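Cómo escribir el anuncio de tu apartamento vacacional (y que te reserven)

30 de julio de 2019

Llevo unos cuantos veranos alquilando el piso de la playa y el anuncio lo he reescrito tantas veces que ya he perdido la cuenta. El primero era un desastre: tres líneas, todo en mayúsculas y la palabra "coqueto" dos veces. Os cuento cómo lo hago ahora, paso a paso, por si estáis con el vuestro delante y no sabéis por dónde tirar.

Antes de escribir nada, date una vuelta por la casa

Con libreta, de verdad. Entra por la puerta como si llegaras con las maletas y apunta todo lo que te vas encontrando: si hay escalones en el portal, si el ascensor es de los pequeños, qué camas hay en cada cuarto y cuánto miden. Yo estaba convencida de que el sofá cama era de 140 y era de 120 (menuda cara se les quedó a aquellos dos).

Mira también los cajones de la cocina. ¿Hay sacacorchos? ¿Colador? ¿Una sartén que no dé pena? Lo que falte, lo compras antes de publicar.

El título

En la web donde yo publico, Tristis, caben 50 caracteres y hay que aprovecharlos. Mi fórmula es: tipo de alojamiento + para cuántos + lo mejor que tienes. Por ejemplo: "Piso para 4 con terraza, a un paso de la playa". Nada de "Precioso apartamento ideal", que eso lo pone todo el mundo y no dice nada.

La primera frase

Mucha gente lee desde el móvil y solo ve las dos primeras líneas antes del "leer más". Ahí tienen que estar las habitaciones, los baños y la distancia al sitio que les interesa. La mía empieza así: "Dos dormitorios, un baño completo y una terraza donde cabe una mesa para cenar los cuatro, a 478 metros de la arena". Sí, lo medí con el teléfono, y no sabéis la de gente que me comenta lo de los 478 metros. ¡Un número exacto llama muchísimo más que "muy cerca"!

El cuerpo del anuncio

Yo voy habitación por habitación, en el mismo orden en que se recorre la casa, con un párrafo corto para cada una. En los dormitorios, camas y armarios. En el salón, si hay tele, si hay mesa grande, si el aire llega hasta allí. Y luego lo menos bonito, también: en mi calle hay un bar con terraza y en agosto se oye hasta tarde. Desde que lo pongo no he vuelto a tener una queja por el ruido. Quien duerme ligero busca otro piso y todos contentos.

La ropa de cama merece una frase aparte. Di si está incluida, si las toallas también y si sirven para la playa o solo para casa. Es lo que más me preguntan, con diferencia, junto con el aparcamiento y la lavadora.

Lo de la lavadora me sorprendió al principio, pero piensa en una familia con dos críos y diez días de bañadores llenos de arena. Pon si está dentro del piso o es compartida y deja un papelito con el programa corto explicado. 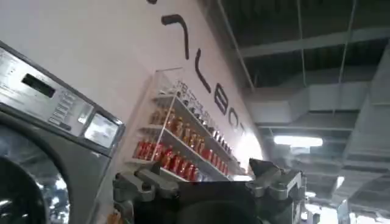

La lavadora, uno de los datos que más me piden antes de reservar.

El precio y las condiciones

Pon el total, con limpieza y todo. A mí me da mucha rabia ver una cifra y encontrarme otra al pagar, así que no se lo hago a nadie. Mi quincena de verano sale por 2282 euros, todo incluido, y la limpieza aparece desglosada debajo. En octubre bajo bastante y lo digo en el propio anuncio, que hay mucho jubilado con ganas de playa tranquila.

Añade la hora de entrada, la de salida, si admites mascotas y qué pasa si cancelan. Frases cortitas, sin tono de abogado.

Antes de darle a publicar

Léelo en voz alta. Si te quedas sin aire, parte la frase. Después pásaselo a alguien que no haya estado nunca en el piso y pídele que te dibuje el plano (mi cuñada me puso el baño dentro de la cocina, así que tocó reescribir ese trozo). Y guarda una copia en tu ordenador, porque a mí la web me borró una vez el texto entero al cambiar las tarifas.

En otra entrada os cuento cómo contesto a las reseñas, que tiene su miga. Si tenéis dudas con vuestro anuncio, pegadlo en los comentarios y le echo un vistazo.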